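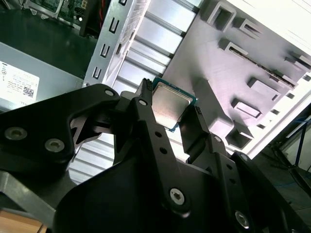 Issue 187, page 70

A Saturday at Nornport, With Old Computers

Nornport is the sort of industrial park where every building has a new sign over the ghost of an old one. Carero has the long shed at the far end. The February open day started at ten, so naturally the line for coffee started at nine-thirty, and I was in it.

I should say up front that I went for the conveyor hall. The newsletter promised 3,257 feet of belt, and I am easily led. The belt was down for service. A sheet of paper taped to the door said so, with a smiley face. We were steered to the computer bench instead, where a robot arm handles desktop processors, slowly, in front of people eating donuts.

I have put a few processors into a few machines in my time, usually while holding my breath and once while saying words my mother doesn't know I know. So I was ready to be smug. The arm has two black fingers and no nerves. It holds the chip by its sides the way you'd hold a cracker you intended to serve to somebody else.
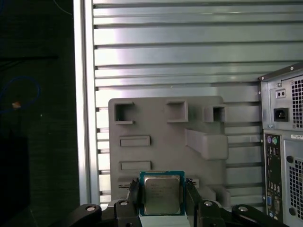
Processor in the grip, gray tray behind, tower at right.

The gray tray is the part I'd take home. It has pockets and ledges molded into it, and one pair of ledges will take a processor standing on edge. My own system for small parts is a cereal bowl. I asked our guide what the tray cost and was told, pleasantly, that the tour continued to the left.

Before it did, we got the talk. Carero's line is that old office machines are worth more in pieces than in a pile, and that the pieces are worth more if they aren't bent. The arm's program is called Bustos, the bench is called Plamer, and there was a slide on how the two communicate that I would describe as thorough. A boy in the front row asked if it could do his homework. The guide said it was still learning chips.

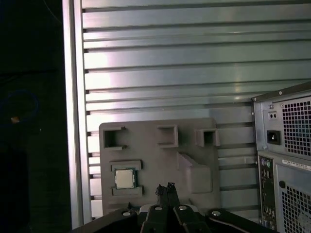
Speed was the question everybody my age wanted to ask, and a man in a fishing vest finally did. We were told the goal is 800 chips a week once the bench is signed off, with no date given for the signing. The vest did some arithmetic on the back of his program and didn't share the result. I'll admit I had stopped caring by then. There is something restful about watching a machine line itself up with a thing that small, and I stood there through two rounds of visitors and most of a cold coffee.

They also let us look over the innards of a computer up close. I had forgotten how much reading there is on a power supply. Warnings, approvals, a crossed-out trash can, an 80 PLUS Bronze badge, and a lot of fine print in more than one language, all of it on a part that spends its life shut in a box under a desk.

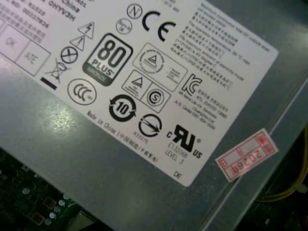 Lunch was a hot dog from the trailer by the gate, fair price, bun slightly ahead of the sausage. Parking is free but fills up early, and the overflow lot is gravel and mostly puddle, so wear the other shoes. The gift table had pens and a keychain. I bought the keychain. I'm told the belt will be running again for the next open day, and I have written to ask whether they could put that in writing.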